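The Driston library board wants to limit laptop use in the reading room to 90 minutes a visit, starting this summer. I think the limit is a mistake, and I say that as someone who goes there mostly for the newspapers and has never brought a computer through the door.

The case for the limit is easy to state. The reading room was built for readers. On a weekday afternoon the desks fill up with people typing, and a person who comes in with a book may have to take one of the low chairs by the radiator. Two letters in the April newsletter complained about this, and one of them used the word "squatters." The board answered with a sign-in sheet and a draft rule.

I have read the draft. It says a patron with a laptop must sign in, take a numbered card, and give up the desk when the time on the card runs out. A patron with a book may stay until closing. There is no mention of a patron with both, or of somebody who reads on a tablet. The staff at the front desk will have to sort that out, and there are only 3 of them on a full day.

My first objection is that the rule sorts people by what they carry in. A library has never asked what its visitors were reading or what they meant to do with it. A man can spend six hours on old racing results and nobody checks the clock. I don't see why filling out a job application should be held to a tighter standard than that.
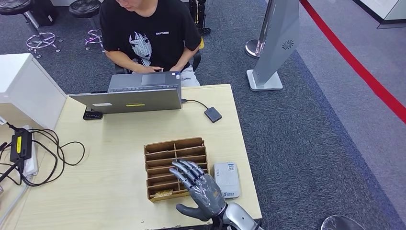 *Page last changed: July 3, 2020*

My second objection is about what people do on laptops. The board seems to think of it as office work that has wandered in from somewhere else. Some of it is. But the unemployment forms are online now, and so are the school enrollment packets and the bus pass renewals. The Flulley apartments, two blocks over, were wired badly and the connection there drops most evenings. For those tenants the library is the place where forms get finished. I timed myself on the state benefits form at home, on a good connection, and it took me most of an afternoon. Part of that was hunting for an old pay stub, but people at the library have to hunt for theirs too.

It is true that some regulars could work elsewhere. Hirport has its coffee shops and a shared office over the hardware store, but the shared office charges by the month and the coffee shops expect you to keep buying. Those are fair terms for a business. They are also the reason a town pays for a public room.

The room holds enough desks for the need if they are used well. The old map cabinets along the north wall take up the space of two long tables, and the maps in them were scanned years ago under the Sotiropoulos bequest. The board has $900 left in its furniture line. That would buy secondhand tables and a power strip or two, and the cabinets could go down to the basement, where there is already a dry storeroom – I have seen it.

I would also set aside the four desks by the windows for people without screens. The typing does bother some readers, and they were right to bring it up. A quiet corner answers that complaint directly. A time limit doesn't, because the person who sits down when the first one leaves will be typing as well.

If the board still wants a limit, it should apply to every desk and every patron, and only when someone is waiting. That is how the microfilm reader has been run for as long as I have lived here, with a pencil list on a clipboard. I have waited for that machine and been asked to leave it, and neither one bothered me much.

The draft is open for written comment until the end of the month. Comments go in the box beside the returns slot, and they need a name and a street address to be counted.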